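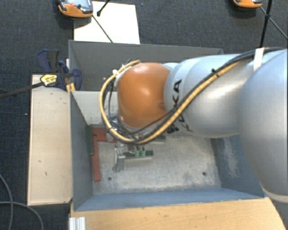
Ranger les petites pièces sans y passer ses dimanches

J'ai longtemps été la reine du bocal fourre-tout. Vous savez, celui où finissent les fusibles, les dominos électriques, les vis du meuble qu'on a démonté en février et trois piles dont on ignore l'état (moi je les gardais toutes, évidemment !). Le jour où j'ai mis une heure à retrouver un fusible, j'ai tout renversé sur un vieux drap et j'ai recommencé de zéro.

Le drap, justement, c'est mon premier conseil. Prenez-en un clair, uni, et coincez les bords sous deux livres un peu épais pour que rien ne roule par terre. Triez grossièrement d'abord : l'électrique d'un côté, la visserie de l'autre, et un tas « je ne sais pas » qu'on s'interdit de regarder avant la fin. Le mien était énorme.

Les boîtes

Les boîtes à compartiments du commerce sont très bien, mais les cloisons amovibles laissent passer les petites rondelles. Je glisse un morceau de feutrine au fond, coupé un poil trop grand, et le problème est réglé. Pour les composants vraiment minuscules, j'aime les piluliers de pharmacie. Mon voisin Macario Ledesma, lui, ne jure que par les boîtes de pastilles en métal — elles ferment bien, mais il faut toutes les ouvrir si on oublie l'étiquette.

L'étiquette, parlons-en. Du ruban de masquage et un feutre fin, rien d'autre. J'ai eu une étiqueteuse, la cartouche était toujours vide. On colle sur le devant de la boîte et jamais sur le couvercle, sinon deux couvercles échangés et c'est reparti pour un tour !

Les piles et les câbles

Pour les piles, un bout de ruban adhésif sur les bornes de celles de 9 volts, et on les range debout. Les usagées vont dans un sachet accroché près de la porte d'entrée, comme ça je les vois en partant faire les courses.

Les câbles, je les enroule en huit autour de deux doigts, puis je les enfile dans un rouleau de papier toilette vide. J'en ai 16 dans un tiroir, debout comme des petits soldats, avec le nom de l'appareil écrit sur le carton. C'est moche et ça me ravit à chaque fois que j'ouvre.

Et le tas « je ne sais pas » ?

Dans une boîte à chaussures, avec la date dessus. La mienne porte 11 juillet 2018. Si je n'ai rien pioché dedans au bout d'un an, elle part à la déchetterie, sauf les vis. Les vis, je n'y arrive pas.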